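Why I have gone off referendums as a way of ending arguments

My uncle Sotiris Konstantinidis used to say that a border was only a line until someone asked you which side you'd vote on. He grew up near Fallberg, back when the district still belonged to everybody and nobody minded much, and I've been thinking of him a lot since the status vote was announced for August.

I should say that I was all for it at first! Ask the people, count the slips, go home. What could be fairer? Then I read the small print (all of it, over two evenings and a lot of tea) and I've changed my mind.

The trouble is the roll. To vote, you must have been registered in the district before the fighting, and 3326 families who fled to Skurkwood are down as "absent". Their old houses have new people in them, settled there by the provisional council, and those people are on the roll. So the council that moved everyone about now gets to ask the question, and it has picked who answers. I'm no lawyer, but that smells off to me.
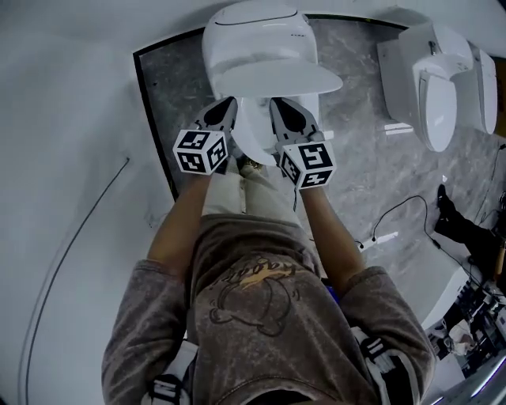
Can the families in Skurkwood still get their names back on the roll before August? On paper they can, but each household needs a land deed stamped at the Fallberg registry, and the registry burned down in the second winter of the war.

Evdokia Tsolakis, writing in favour of the vote, reckons 572 appeals have been heard, so the system must be working. Well, 386 of those were thrown out for missing papers. I'd call that a queue with a shut door at the end of it.

And please, spare me the foreign observers. They'll fly in, stay in the nice hotel, watch the boxes being sealed very properly and fly out again. A box can be sealed beautifully and the vote inside it still be rotten, if the wrong people were kept out months earlier.

What I'd like is dull and slow. Let people go home first, or pay them properly if they can't. Sort out the deeds. Leave the status question alone for ten years and get the schools open in both languages. My uncle would have grumbled at ten years, but he'd have signed up for it.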